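Two Arms and a Toolbox: Living With the Bosell Bench Kit

I signed up for the Bosell trial back in February, mostly out of jealousy. Eilif Ljungberg had been raving about his for weeks, and I've never been good at letting other people have the fun toy first. The kit comes on a plan that runs $717 a month, with a second arm included, support calls whenever you like, and a software package called Losis that I'll get to in a minute (I have opinions!).

Setup took me most of a weekend. The printed guide is 142 pages long and I'd say you need the first 30 or so, then the bit on cables, which I skipped and then had to go back and read with my tail between my legs. Clip the cables down before you power up, folks. Leave enough slack for the elbows to swing and you'll save yourself an evening.

What sold me was small stuff. Big pick-and-place jobs look great in ads, but I wanted to know how two arms would manage with fiddly metal bits on a slick surface, so that's where I spent my hours.
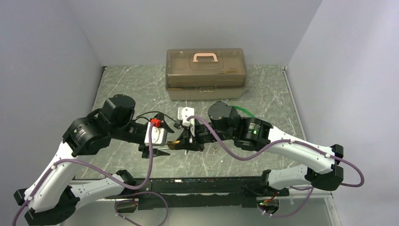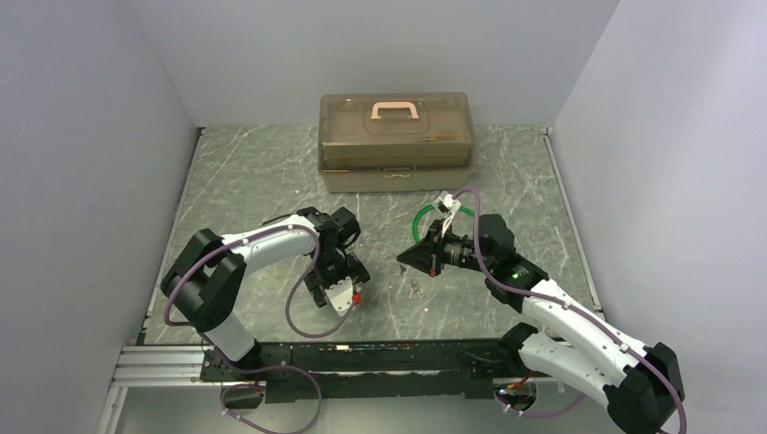
Losis, then. It's the best and worst thing in the package. Teaching a motion is easy, and I had my first two-arm routine saved before lunch. Naming and finding that routine again is a whole other story. Everything lands in one long list, sorted by goodness knows what, and I ended up keeping a paper notebook next to the keyboard like it was 1985. Jhosep Ríos on the Bosell support line told me folders are coming in the next update, and he was so cheerful about it that I forgave him on the spot.

The noise is fine, a low whir I stopped hearing after a day. The grippers are better than I expected at this price, though I'd love softer fingertips as an option. Halvorsen sells a set for $661, and no, I'm not paying that.

Would I keep it? I've already told Canside, the shop that handles the rentals, to put me down for 2 more months. Eilif is insufferable about it.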